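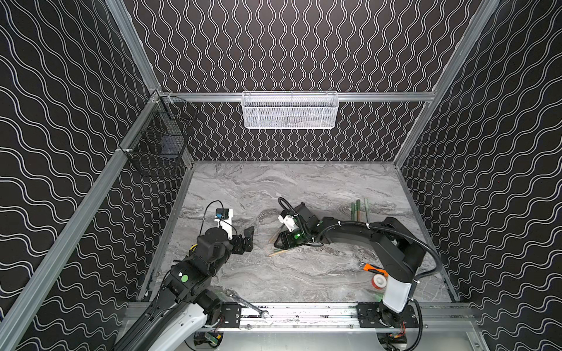 Taner Tatlı
Member, Paltstead shared workshop. Bench 6, the one with the noise complaints.

Speaker notes - "Two Arms, One Table, Several Regrets"
Paltstead open evening, Oct 15, 2018

(Leave the first slide up while people find chairs. Don't start talking until the coffee machine stops.)

Hello. I'm Taner. I fix dishwashers for a living, so please adjust your expectations of the math.

The project is called Caris. Two arms bolted to a rail, in a box, handling sticks. My wife asked what it was for and I said "research," which bought me until April.

THE BOX
Extrusion frame. I cut the first set of rails at home with a hand saw and they were square in the sense that a potato is square. Second set was cut here on the Paltstead saw. Use the saw. Sign up for the saw.

Walls: black with white wavy lines. I will get asked about the walls. I liked them. Two people have told me they get seasick during long sessions and I have moved their stools.

Tabletop is a gray marble pattern. Very classy, terrible if you drop a gray screw. (Pause. Somebody always laughs who has dropped a gray screw.)

Baskets hang inside the box, one on the back rail, one on the left. Cheapest upgrade in the whole build. Before the baskets, every part I needed was under an arm.

THE RAIL
Spend your time here. Everything sits on it, so any slop in the rail shows up at the fingertips, multiplied. My first mounting plates came from a Brurkix clearance bin and the holes were nearly right. Nearly right is a terrible thing in a hole. I slotted them with a file and for a month the right arm settled a little every evening, like an uncle after dinner.

New plates, several bolts each. Check them before every run. The wrench lives on the rail. I have been told this is bad practice by everyone in this room individually.

CABLES
Ask for a show of hands: who has had an arm pull out its own plug? Good. Keep your hands up if it was the same plug twice.

The long cables on the right arm go in corrugated conduit, held with small white cable ties. Leave slack at the joints. More than that. The camera cables arc up over the wrists, and I went through three shapes of loop before one cleared everything.

Underneath the rail is wiring I'm not taking questions on. It has a color scheme. I was the only one consulted.

GETTING THEM TO MEET
(Next slide. Drink water.)

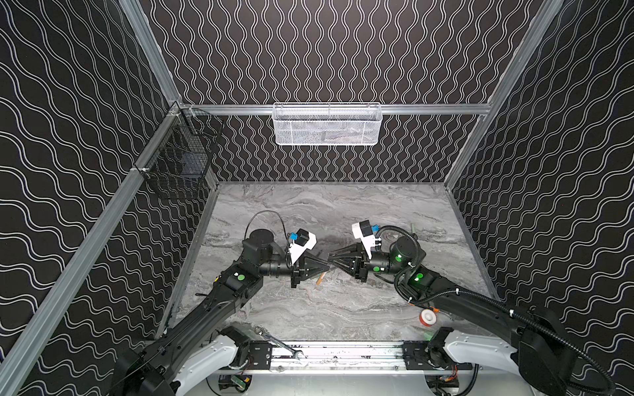 Caris, both grippers at the middle of the table, tips nearly touching.

Each arm has its own idea of where the table is. You'd think one table would settle it. So the routine is: bring the tips together in the middle, write down where each arm believes it is, and take the difference. First time I did it the two arms disagreed by the width of my thumb. Old Maruyama, my shop teacher, would have called that a handshake from across the street.

I have a notebook with 328 of these checks in it. My daughter drew a horse on one of the pages and it's the most accurate drawing in there.

Go slow on the last bit. Keep a hand on the stop button, your own hand, not a friend's.

MONEY
Total so far is $1,473 on top of the arms, which I got secondhand and am not discussing with my wife in the second row. Biggest surprise was fasteners. Budget for fasteners, then go back and do it again.

STILL TO DO
- Camera mounts: printed, fine, but I want a stiffer version
- A lid, maybe
- Tidy under the rail (say this with a straight face)
- Give back the blue hex keys, whoever's they are

Questions. If it's about the walls, see above. Stools go back against the wall by the lathe, please.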